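Home Kitchen Workshop Garden Laundry Ask Us

Filed under: Workshop > Benches and worktops

Keeping a worktable usable – odds and ends

Been meaning to write this up since May. Most of it is about tables, some of it glue, a bit at the end on drawers. Skip about as you like.

Pale tops first. I'm a convert. Dropped screws show up, pencil marks show up, so does every drip. You clean it more but you lose less.
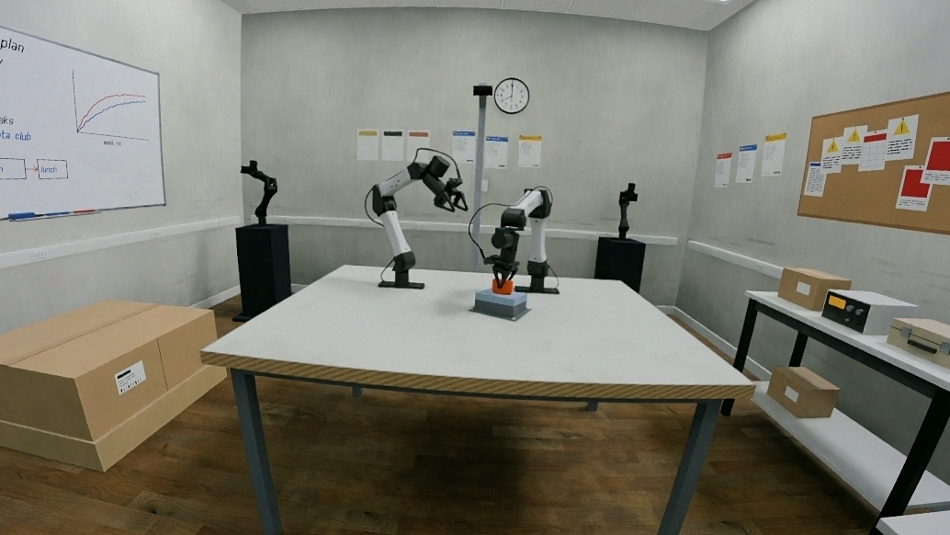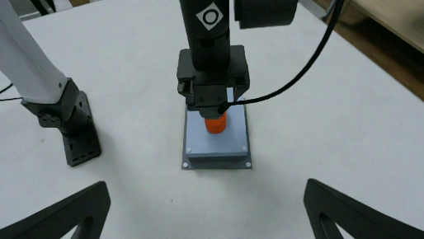

Pale tops, two views.

Cleaning. Warm water, drop of washing-up liquid, wrung-out cloth. Dry straight after. Thats the whole routine nine days out of ten. Scouring powder takes the shine off laminate and then the dull patch grabs dirt for ever more. Did this to my old kitchen top. Still cross.

Pencil – ordinary rubber, the soft white sort.

Biro – dab of surgical spirit on cotton wool, window open. Try a hidden corner first.

PVA – leave it till it's rubbery, then roll it off with your thumb. Wiping it wet just spreads it about.

Superglue – let it go hard. Plastic scraper (old loyalty card, cut square), held nearly flat. Acetone will shift it but will also ruin some plastics and most varnish, so corner test again.

Tape gum – cooking oil, ten minutes, wipe, then soapy water or the next bit of tape won't stick either.

Height. Stand in the shoes you work in. Arms by your sides, bend at the elbow, measure floor to the underside of your forearm. Take off a hand's width for sawing and planing. For fiddly stuff, soldering, mending specs and so on, go higher than you think. Mine was far too low for years and my back knew it. Don't buy a new table, put blocks under the legs. Drill a shallow hole in each block so the foot sits down in it and can't walk off.

Wobble. Do these in order:

Turn the table a quarter round. Often it's the floor.
Tighten every bolt. Half turn each, go round again.
Still rocking? Card under the short leg, fold it till it stops, then cut a bit of hard plastic or ply to the same thickness. Card squashes.
If it sways side to side, no amount of packing will help. Needs a diagonal brace at the back, corner to corner.

Nadja Egger wrote in to say she screws her bench to the wall with 2 angle brackets and has never looked back. Fine if you own the wall. Check for pipes and cables first please.

Edges. The strip along the front goes before anything else does. If it's the iron-on kind and lifting, lay baking paper over it, medium iron, no steam, slow pass, then press hard with a block of wood while it cools. If a bit has snapped off don't try to match it, strip the whole side and do it new. Trim with a sharp blade, cutting towards the table, never away or it tears. Solid lipping that's come loose: glue, masking tape pulled tight every few inches, leave overnight. Overnight means overnight.

Small parts. Muffin tin. Best thing in the shed. Ice cube tray for watch-sized bits. When taking something apart, lay the screws out in the order they came off and stick them down on masking tape with a note beside each. I took the carburettor off a Honda mower last spring and didn't do this. Monday to Friday it sat there.

Things that slide. Damp cloth under a chopping board, same trick under a small vice or a sharpening stone. Rubber shelf liner is better and lasts. Cut it an inch smaller than the thing all round or crumbs get under the lip.

Glueing up. Dry run first, always, clamps and all. Have a wet rag ready before you open the bottle. Greaseproof under the joint. Clamp till you see a thin line of beads, if it's pouring out you've used too much or squeezed too hard. Scrap wood under the clamp jaws or you'll have two neat dents.

Light. One lamp left, one lamp right, both lower than you'd expect. A single bulb behind you means working in your own shadow. Wipe the bulbs when off and cold, you'll be suprised.

Sticky drawers. Pull it right out. Rub candle wax along the runners and the bottom edges of the sides. Not oil, it swells the wood and picks up fluff. If it only sticks in wet weather wax it and wait, don't plane. Hubert Kaufmann planed his in November and by June it rattled.

Bin. Hang a carrier bag off the table end with a bulldog clip. Sweep straight in. Oily rags don't go in it – spread them flat outside to dry, they can heat up and catch fire when bundled.

Will do vices and clamps next, if I can find the one I lent out.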